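My dishwasher is the best robot I've ever owned, and it can't carry a plate across the room. I keep coming back to that whenever someone tells me the home robot is nearly here. The machine in my kitchen does one job in a sealed box, with hot water and no surprises, and it does it well enough that I'd fight anyone who tried to take it away. But the job I hate is the loading. The scraping, the stacking, figuring out where the weird salad spinner lid goes. That part is still mine!

So when I got the chance to spend an afternoon at a place in Hulville where a small company called Elura works on robot arms for everyday chores, I went in with a list. Clear a table. Put things back where they came from. Move a houseplant without taking its head off. I wasn't interested in backflips or dancing. I wanted to know if the thing could deal with my Tuesday-night kind of mess, whatever night it happened to be.

I came home more impressed than I'd expected to be, and also less willing to write anybody a check. I think both of those can be true, and I'd like to talk you into the same mix of feelings.

Let's start with what the machine has to work with. You and I walk into a room and we just know what's in it. A robot with a camera on its wrist gets a round, bent picture with its own hand filling up a good part of it, and from that it has to work out what's a leaf and what's a cable and what's a thing it's supposed to pick up.
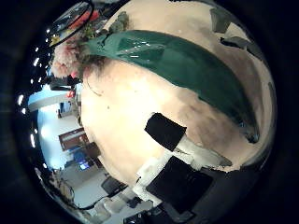 *From the wrist: a glossy green band over a pale curve, and a row of ceiling lights bending away at the left.*

I stared at that kind of view on a monitor for a good while, and I'll admit I was lost for most of it. My brain kept trying to straighten everything out. Then I felt a little silly, since I'm a grown adult who can find a sock behind a dryer by feel alone, and I couldn't tell you which way was up.

The people who build these things don't seem bothered by it. A wide view takes in a lot at once, and the software gets used to the bend in a way I probably never will. Fine. I believe them. What I don't quite believe is the next step in the sales pitch, the one where seeing the mess and handling the mess get treated as the same problem.

Take a cup. On the first try I watched, the arm came down beside it, paused, closed, and lifted. Lovely. On the second try the cup had been nudged a little and the handle faced the other way, and the hand closed on air. It took eight minutes to get the cup onto the tray, including the part where a person leaned in and set it upright again. I timed it because I'm that kind of guest (sorry, Elura). I've taken longer than that to wash one cup, but only when I was on the phone.

Now, I don't want to be the crank who watches one flubbed cup and declares the whole field a waste of money. I've read enough of those columns, and I've probably nodded along to a few. Two years ago I saw a demo of an earlier table-clearing robot called Pelivico at a home show, and it was a sad little thing. It could only lift a block that matched the block it had practiced on. Somebody swapped in a coffee mug and it just sat there with its hand open, like a waiter hoping for a tip. Compared with that, the Hulville arms were doing something new. They tried. They missed and came back. That coming back is a bigger deal than it sounds, if you've ever watched a machine make the same mistake over and over with total confidence.

What they can't do yet is know when the job is finished. I put a crumpled receipt on the table, partly to be annoying, and asked whether the robot would toss it or keep it. The answer was a shrug. At my house that receipt might be trash, or it might be the only proof that I bought the wrong size of furnace filter. I know which because I live there. So much of housework is that kind of knowing, and hardly any of it shows up in a demo.
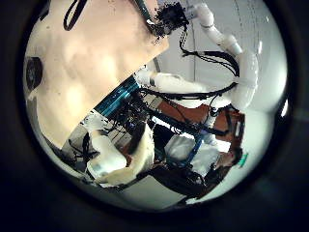
My neighbor, who cleans offices for a living, made this point better than I can. She says the lifting and wiping are the easy half of her job. The hard half is walking into a conference room and seeing that the stack of paper by the window is somebody's whole week, and the stack next to it goes in the bin. She's wrong about that now and then, too. But when she's wrong, she can ask.

There's also the wiring. I don't mean that as a dig - research hardware is supposed to have its guts hanging out, and you want to be able to reach the part that fails. Still, a chore machine has to live near water and crumbs and dogs and a toddler with a juice box. Every loop of cable is something to snag on a drawer pull. I spent a lot of that afternoon picturing my cat in the room, and I didn't like how any version of that ended.

Shop floors are a different story, and I think we should be fair about it. Eskildsen, a parts distributor not far from where I live, put in a picking arm last September, and the folks on the loading dock mostly like it. It takes boxes off one belt and puts them on another. The boxes come in three sizes. The floor is flat, the lights stay on, and there's tape showing people where not to stand. In a place like that, a machine that does a dull thing all day long is a real gift to somebody's lower back. I'd buy that one a cake.

But look at what made it work. They changed the building. They picked the boxes, fixed the lighting, moved the people and taped the floor. I'm not going to do that to my living room, and I doubt you will either. Half of what I love about my living room is the stuff a robot would hate: the lamp with the cord that crosses the rug, the pile of library books, the trailing plant that drops its leaves on everything underneath.

Plants, by the way, are where I'd put my money on robots failing the longest. A cup is stiff. A box is stiff. A leaf bends and comes back, and sometimes it doesn't come back, and then you've got a plant with a stump on it and a guilty feeling.

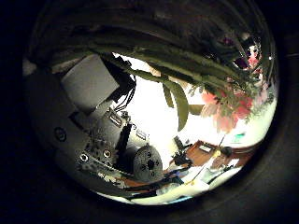

**Would I let one of these water my plants while I'm away?**

I'd still ask the kid next door. A pitcher of water gets lighter and slops around as it pours, the soil doesn't look dry until it's very dry, and the kid will text me if something seems off. Give it some years and ask me again.

I know how that sounds. There's a certain type of person who always says "give it some years," and then one morning the thing is in every house on the street and he's the last guy with a rake. My grandfather was like that about microwaves. I'm trying not to be like that. So let me say what would change my mind, and you can hold me to it.

First, I want to see one clear a table that nobody set up for it. A real table, after a real dinner, with the sauce and the napkins and the phone somebody left under the napkins. Second, I want it to stop and ask when it isn't sure, in plain words, without me opening an app. I'd forgive it a lot of slowness if it did that. Speed matters less at home than people think. If the kitchen is clean by the time I wake up, I don't care if the arm spent all night on it, as long as it was quiet.

And I want to hear about the misses. Every company in this business has a video of the good try. I'd trust the first one that put up the whole afternoon, uncut, with the dropped spoon and the part where somebody had to crawl under the table and plug a cable back in.

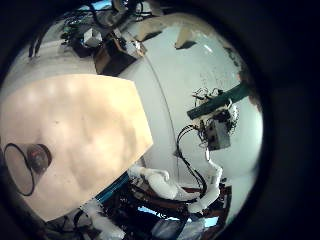

*Photo courtesy of Elura, Hulville*

To its credit, Elura let me sit there for the whole afternoon, misses and all, and didn't once try to steer me toward the snack table when things went sideways. I liked that. I also liked that when I asked when I could have one at home, the answer wasn't a date. It was a long breath and then a list of things that still go wrong: shiny stuff, floppy stuff, anything that's partly behind something else. That's most of my kitchen, but I appreciated hearing it.

What bugs me is the talk that's grown up around the work. I keep meeting people who've put off hiring help for a parent, or put off fixing up a kitchen so it's easier to use, because they figure a robot will handle it soon. Please don't wait! Get the grab bar. Get the pull-out shelf. Pay a person, and pay them decently, because the person can tell the receipt from the trash and will notice if your mom hasn't touched her lunch.

Then keep an eye on the arms, because they're getting somewhere. I'd go back to Hulville tomorrow if they'd have me. I'd bring my own cup this time, the chipped one with the fat handle, and probably the salad spinner lid.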